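Iva Nesting Bowls, Set of Four

Home > Kitchen > Mixing and Serving > Bowls

Item: Iva nesting bowls
Sold as: set of four, one of each color
Colors: sage green, dark, blue, orange
Price: $46 per set
Availability: in stock at the Rorkville store and online
Ships in: 2 business days

Overview

The Iva set is four bowls that stack one inside the other. Each bowl is a different color, so you can ask someone to hand you the blue one and get the right size. The green bowl goes on the inside, then the dark one, then the blue, and the orange goes on the outside. Stacked that way, the whole set takes up the shelf space of one bowl plus a little extra height.

We have carried Iva bowls at Tully since we moved to the Rorkville store. They were first sold one at a time, and most people came back for the other sizes, so they are now packed as a set. Single bowls can still be ordered as replacements. See the end of this page.

What each bowl is good for

The green bowl is the smallest. It holds a beaten egg or two, a dip, chopped herbs, or a serving of nuts. It is also the one that goes missing, going by the replacement orders we get.

The dark bowl is next. It is a good size for cereal, soup or rice, and it will hold a salad dressing with room to whisk.

The blue bowl holds a side dish for a family meal. Potato salad, cut fruit and coleslaw all fit. If you bake, it is the right size for the dry ingredients of a standard batch of muffins.

The orange bowl is the largest of the four. Use it for a main salad, for pancake batter, or for popcorn. It narrows toward the base, so set it down on a flat surface before you stir anything stiff, and keep one hand on the rim.

Using the set at the table

The bowls are made for serving as well as for prep. A lot of customers keep the stack out on the table between meals and take the bowls apart when the food is ready. The colors are plain and there is no pattern on the bowls, which makes them easy to use with a patterned plate or a checked cloth.
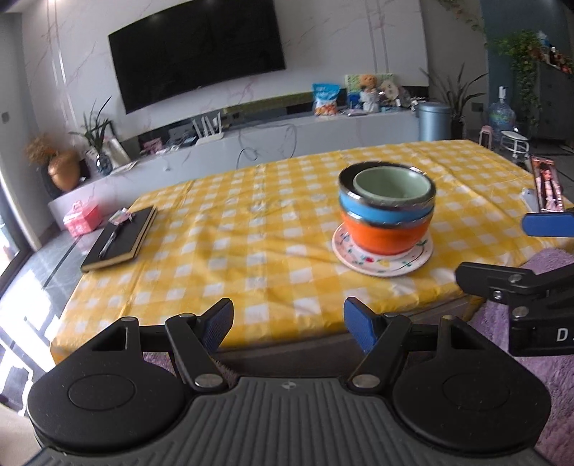 If you plan to leave the stack out, put a plate under it. A plate catches drips when the bowls come straight from the drying rack, and it lets you carry the whole set to the sink in one trip. Any dinner plate with a flat center will do. A rimmed plate is better than a coupe shape for this, as the rim keeps the bottom bowl from sliding when you turn a corner.

On a cloth, smooth out the fold lines before you set down a full bowl. A bowl sitting across a crease can rock a little. Ironing helps, but shaking the cloth out and leaving it overnight is enough for most cotton blends.

Stacking and storage

Stack the bowls only when they are dry. Water trapped between two bowls makes them stick, and it leaves marks where the sides meet. If two bowls do stick, run warm water over the outer one for a minute and twist. Do not pry them apart with a knife.

Put the bowls away in size order. It sounds obvious, but a smaller bowl left on the bottom will tip the ones above it. The set is meant to be stacked four high. Two sets can share a shelf side by side, but we do not recommend putting a second set on top of the first.

For a cabinet with low shelves, measure the height before you order. The stacked set is taller than the orange bowl alone because each bowl rises a bit above the one outside it. The store has a set on display if you would like to bring a tape measure.

Cleaning and care

Wash the bowls in warm, soapy water before first use. After that:

Wash by hand with a soft sponge or cloth.
Do not use steel wool or scouring powder.
Dry with a towel before stacking.
Do not use in the microwave or oven.
Do not put on a burner or under a broiler.
Refrigerator use is fine. Cover with a plate or wrap, as the set comes without lids.

Tomato sauce, turmeric and beet juice can leave a tint if they sit overnight. A paste of baking soda and water takes most of it off. Leave the paste on for 40 minutes, then rinse. The green bowl shows stains more than the other three do, so you may want to use the dark one for curry.

Electric mixers are not recommended. The beaters can scratch the inside. A wooden spoon, a silicone spatula or a balloon whisk with a coated end will not.

What is in the box

One small bowl, sage green
One medium bowl, dark
One large bowl, blue
One extra large bowl, orange
Paper dividers between the bowls
Care card

The dividers can be kept and used again if you are storing the set for a season or moving house. Plates, table linens and other tableware are sold separately.

Questions we get in the store

Can I choose my own colors?
No. The color goes with the size, and each size comes in one color only. Iva has kept the same four colors from the start, so a bowl bought now will match an older set.

Do the bowls come with lids?
No. The Zorum stretch covers fit the two smaller bowls well and the blue one fairly well. They do not fit the orange bowl.

Are they suitable for outdoor use?
Yes, for a picnic or a patio table. Bring them in afterward. Long periods in direct sun will fade the orange and the blue.

Can I use them for bread dough?
The orange bowl will take a single loaf's worth of dough for mixing and rising. For two loaves you will need something bigger. The Zorum dough tub on our baking page is a better choice.

Will they fit inside my old Iva bowls?
The sizes have not changed, so a new green bowl will sit in an old dark bowl as it should. An older bowl that has been knocked out of round may not sit flat.

Customer comments

"Bought these for our first apartment and use the blue one every day. The orange one is bigger than I expected but it comes out for company." Kieran McGrath

"Good bowls. I wish there was a lid for the big one. Took off a star for that. The rest is fine and they stack the way they are supposed to." Peadar Keane

"Second set. Gave the first to my daughter when she moved out. Same colors, same sizes."

Replacement bowls

Single bowls can be ordered at the store counter or by phone. Tell us the color and we will know the size. Replacements are usually held at the Rorkville store, but the orange bowl sometimes has to come from the supplier and can take longer. The next delivery of single orange bowls is expected in June.

Shipping and returns

Orders over $50 ship free. A single set falls just under that, so standard shipping is added unless you order something else with it. Store pickup is free for any order.

Unused sets can be returned within 30 days with the dividers and the box. Check the bowls when they arrive. If one is chipped or cracked, keep the packing and let us know within a week, and we will replace that bowl without asking for the rest of the set back. Bowls that have been used in the microwave or oven cannot be exchanged.

Gift wrap is available for the full set only. Please add a note at checkout if you want the price left off the packing slip.

Related items

Zorum stretch covers, small and medium
Zorum dough tub
Balloon whisk, coated
Checked tablecloths
Dish drying rack, two-level

Page updated May 29, 2025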